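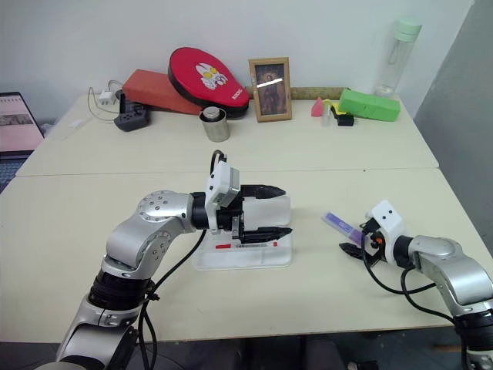
4. Colocación de la bandeja y de los rotuladores

Esta sección explica cómo preparar la zona de escritura de la mesa doble Keltier una vez unidos los dos tableros (sección 3). Si la junta entre ambos aún presenta un escalón al pasar la mano, vuelva al paso 3.6 antes de continuar.

Material necesario:
Bandeja baja de plástico translúcido
Expositor transparente de base blanca
Rotuladores con su capucha
Paño de microfibra

4.1 Preparar la superficie

1. Limpie el tablero delantero con el paño apenas humedecido. No use alcohol sobre la junta: reblandece el sellador.
2. Espere 20 minutos antes de apoyar ninguna pieza de plástico.
3. Lleve al tablero trasero, junto a la pared, lo que no se use para escribir: ordenador portátil, regleta, cargadores.

Nota: los cables pueden quedar sobre el tablero trasero, pero no deben cruzar la junta.

4.2 Bandeja

1. Apoye la bandeja sobre el tablero delantero, con el reborde interior hacia arriba.
2. Deje 12 cm libres entre la bandeja y el canto de la mesa.
3. Ponga el rotulador tumbado dentro de la bandeja. Un rotulador de pie acaba rodando.
4. Compruebe que la capucha está bien encajada. Debe oírse un clic.

Precaución: la bandeja no está pensada para líquidos ni para tinta de recarga. Las recargas se guardan en el cajón Ornora (referencia 257), siempre en posición vertical.

4.3 Expositor transparente

El expositor sustituye a la bandeja cuando se quiere tener un color siempre a la vista. Se puede usar en el mismo sitio de la mesa.

1. Retire la lámina protectora por las dos caras del panel. Si se resiste, empiece por una esquina y tire despacio.
2. Coloque la base plana sobre el tablero delantero, con el panel vertical en la parte de atrás.
3. Introduzca el rotulador en horizontal, pegado a la parte baja delantera.
4. Deje fuera el color que vaya a utilizar primero. Los demás vuelven a su estuche.
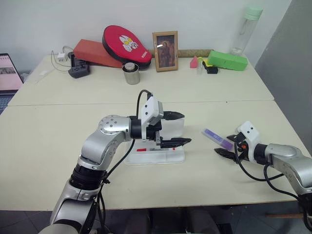

Figura 4.2. Rotulador de capucha roja en el expositor; el morado y blanco, sobre la mesa.

Nota: no pegue etiquetas en el panel. El adhesivo deja cerco y el plástico se raya al rascarlo.

4.4 Comprobación final

Empuje ligeramente el canto de la mesa con la mano. El rotulador del expositor no debe salirse. Si se sale, revise el nivel de las patas con la llave de 19 mm —la misma del montaje— y repita la prueba.

Los rotuladores que lleven más de un mes sin usarse deben probarse en un papel aparte antes de devolverlos al expositor. Si el trazo sale seco, consulte la sección 7, Recargas y repuestos.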